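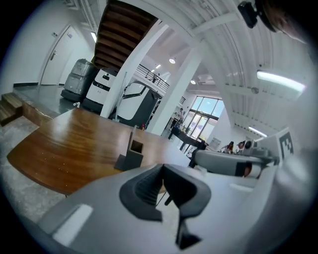

## Opening – 2 min, no slides yet

- Thank Mahlet for the intro. Don't redo the intro.
- Who in the room has given to a medical fundraiser online? Hands. Who has ever heard back from one? Wait for it. Fewer hands.
- Say it early: this talk is about what happens after the goal is hit. Refunds, leftovers, updates. The boring end.
- Not about how to write the story. Zinash did that at the last meetup, far better than I would.

## The Drindano campaign

Background, keep it quick. Family in Drindano, father needed a bone marrow transplant, campaign opened in January. Amanuel Tefera ran the page for them – nephew, had never done one before. Set up on Workley, bank account in his own name. (Pause here. People who know will wince.)

Numbers for the slide: 1,027 donors. Most gave small amounts, a few gave a lot, a handful gave every month without being asked to.

Then the hospital revised the estimate down. Insurance picked up the pre-transplant tests after an appeal. So now there's money left over and a page that says "every cent goes to the transplant".

What do you do with it? Ask the room. Take 2 answers max, last time this ate ten minutes. 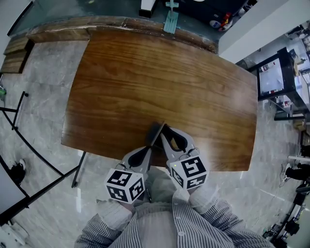
*Photo: Ngân Thân*

What Amanuel did:

- stopped donations the same evening. Right call
- waited three weeks to tell anyone why. Wrong call, he says so himself
- got around 300 messages in the gap, most of them kind, a few really not
- wrote one long update in the end, with the hospital bills attached, patient number blacked out

Read the first line of the update out loud, slowly: "We asked you for more than we needed, and we want to tell you how that happened." Then stop talking for a sec.

Refund requests after that update: 6. Out of all those donors. Let them do the math. Most people wrote back saying keep it for the recovery, rent near the clinic, bus fare, whatever.

DON'T say this proves anything. It's one family. Danish will call me on it from the back row and he'll be right.

## What I'd put on the page from day one

- Who holds the account. Full name, how they're related to the patient.
- What the first estimate covers and the date on it. Estimates move.
- One sentence on leftovers. Aftercare, another patient at the same hospital, or back to donors. Pick before you launch, not when you're tired and scared
- Who takes over the page if the organizer can't. Amanuel got sick himself in week five and noone else had the password.

Jorkard's template has a leftovers box now, near the bottom, optional. Should be required imo. Say that nicely, they have two people here tonight.

Tax question always comes up. Short answer: I'm not a lawyer, money in a personal account can look like income, talk to someone before you open the page. Move on. Do not get pulled in. 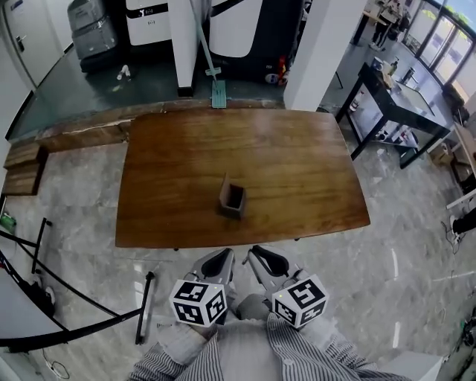 Same with currency fees. Relatives abroad gave in three currencies and the total on the page never matched the bank. Amanuel kept a spreadsheet by hand. Show the tab with the colors if there's time, skip if we started late.

## When the news is bad

Slow down here. Drop the jokes.

The Halás page. Their daughter died before treatment started. The page stayed up, still taking donations, for eleven days becuase the only admin was her mother. Strangers kept sending "get well soon".

- second admin, always, someone outside the household
- a draft closing note saved ahead of time. Awful to write. Write it anyway
- turn off the auto thank-you email

Asked the family before using this. They said yes to the name, no to screenshots. So no screenshots, and if anyone asks for the link, no.

## Questions

- Zinash has the mic, repeat each question for the folks online
- if it's quiet, ask her about the monthly donors
- handout by the door, the email on it is the old one, give the new one out loud
- out by 8:30, they lock up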